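# Caldeira (workshop robot)

**Caldeira** is a tabletop food-handling project built in the shared workshop at Hametport. It combines a single robot arm with a two-fingered gripper and a control program named Flurkgate. The intended job is plating: picking up one portion of soft food from a bare table and setting it on a small dish. Design and most of the programming are credited to Amos Iwasaki. The project is documented in the workshop's wiki and in a printed build log kept beside the tool cabinet.

## Background

The Hametport workshop had earlier attempted a drink dispenser, Randar, which ran for one season and was taken apart for its power supply and wiring. The Randar notes recommended that any later food project avoid liquids and stay within the reach of one arm. Caldeira follows both points. Work began in October with foam blocks and moved to food items once the grip settings had stopped crushing the foam.

Portions of soft food were chosen as the test load on account of their low stiffness. A block that yields under light pressure shows a grip error at once, where a wooden or plastic block would hide it.

## Hardware

The arm carries its gripper above a plain white table. Motor power and control signals enter through a junction box assembled in the workshop. An emergency stop is wired in series with the motor supply and is tested before each session.

### Gripper

The gripper closes two opposing fingers on the load. Finger position is commanded directly. Force is limited in software by capping the motor current, and no separate force sensor is fitted. The cap is stored as a number in the settings file for each food type, together with the closing speed and the height at which the fingers stop above the table.

Iwasaki's log lists three faults in early use:

* fingers closing too low and touching the table
* fingers closing too high and tearing the topping from the body of the portion
* the portion tilting during the lift when gripped away from its center

The second fault was reduced by lowering the grip height by 2 mm. The third remains open and is treated as a problem of finding the portion's position.

### Table and dish

The working surface is kept clear except for the portion and the dish. The dish position is entered by hand at the start of a session. The portion is placed within a marked distance of the dish, which keeps the path short and limits the time the load spends in the air.

## Control software

Flurkgate runs on a desktop computer and sends target positions to the arm. A plating cycle is divided into 7 stages:

1. Move to the waiting position
2. Move above the portion
3. Lower to grip height
4. Close the fingers
5. Lift
6. Move above the dish
7. Lower and release

Each stage has its own speed limit and a timeout. If a stage doesn't finish in time, the program holds the arm still and waits for the operator. It does not open the gripper by itself, as an early version did so while a load was over the table edge.

The approach uses a straight vertical descent. Angled approaches were tried and dropped after they pushed the block sideways before the fingers had closed. At stage 4 the fingers are at the top of the portion, with the dish still empty.

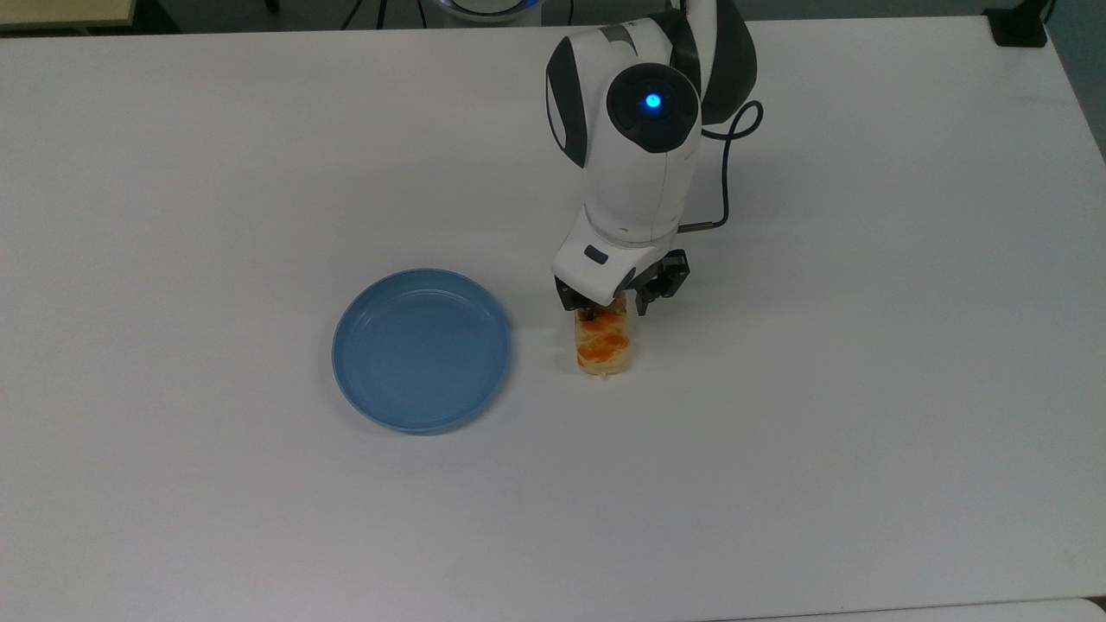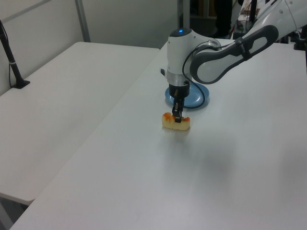
Opinion on the top grip is divided. Marisa, writing on the project's discussion page, argued that a lift from above will always favor firm food, and that a thin spatula sliding under the portion would put far less stress on it. She asked whether the arm could carry one in place of the fingers without changes to the program. Iwasaki replied that the mount would accept it, but stages 4 and 7 would have to be rewritten, and a spatula needs something to push against at the far side of the block. A passive stop fixed to the table was suggested in the same thread. It has not been built.

## Testing

Tests are run in sets of 30 cycles with the same food type and settings. The operator records each cycle as placed, dropped or damaged. A portion that reaches the dish with a visible dent counts as damaged, even if it lands upright. Results from different sets are kept apart, as portions cut on different days vary in height and firmness.

The motor current cap is raised in small steps between sets until drops become rare, then lowered by one step. The value in the current settings file is 400 mA, and the log advises against using it for anything firmer without a new set of tests.

## Cleaning and upkeep

The fingers are removed and washed after each session. The table is wiped before and after use, and food handled by the arm is not eaten. The finger joints are checked for play every Friday, and the cable near the wrist is inspected for wear where it bends.

## Limitations

Caldeira has no means of finding a portion that has been moved after the start of a cycle. It handles one portion at a time and must be reset by hand between cycles. Stacked food and portions with loose toppings are outside its stated use. A planned revision of Flurkgate would read the portion's position from a camera before stage 2, with the hand-entered dish position kept as a fallback.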